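Condgate Drawstring Trash Bags: a small roll I keep buying

I first picked these up in November and I'm already on my third roll, so I figured it was time to write something!
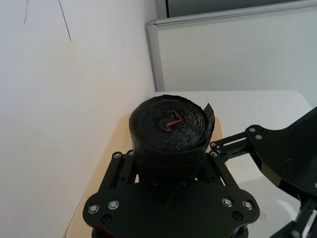

Posted by Solís | March 1, 2019 | Home Basics

The bags are black with a red drawstring, and they come wound so tightly that the whole roll is a squat little thing you can stand on its end. I love that. It goes in a drawer, on a shelf, wherever there's a gap. Finding the loose end is easy too, at least on mine (my old brand had me picking at the plastic with a fingernail).

I sort my supplies into plastic bins from Neron, the yellow and red ones, and they've been great company for the bags. Open tops, thick rims, easy to grab. I paid 23 dollars for the set and would do it again.
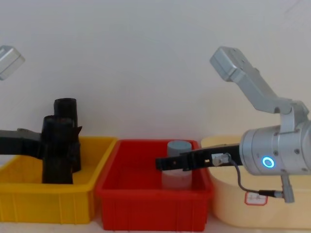

Yellow, red and beige bins, side by side.

Any complaints? The film is on the thin side, so I wouldn't load it with anything sharp. For paper, packaging and kitchen scraps I've had more than 40 bags go out the door and only 3 tears. The drawstring has held every time, even when I overstuff. Next time I'm ordering two rolls.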